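Site visit: Restska simulation lab, Endale

Justinas Venckus ran the April session on a fault in the card-picking task. Of 743 simulated runs, 125 ended in a protective stop, nearly all with the gripper low over the table. The controller logged a collision each time, yet the replays showed no contact with the surface.

The cause was a units error in the finger model. Collision geometry extended 30 mm past the visible fingertips, so the planner treated a safe approach as a strike.
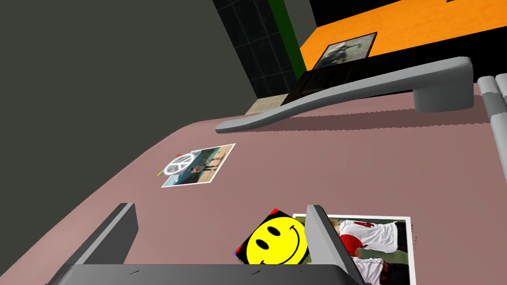
Simulated view from the gripper, fingers open, with the smiley-face card between them.

Flat items made the fault worse, as they leave very little clearance. Taller objects from the Clekby set were picked normally, and the error went unnoticed through acceptance.

Restska corrected the mesh and repeated 200 of the runs - no false stops. Venckus was more concerned that an operator at Plundham had widened the stop threshold to keep tests moving. That setting is now locked and changes need a second signature.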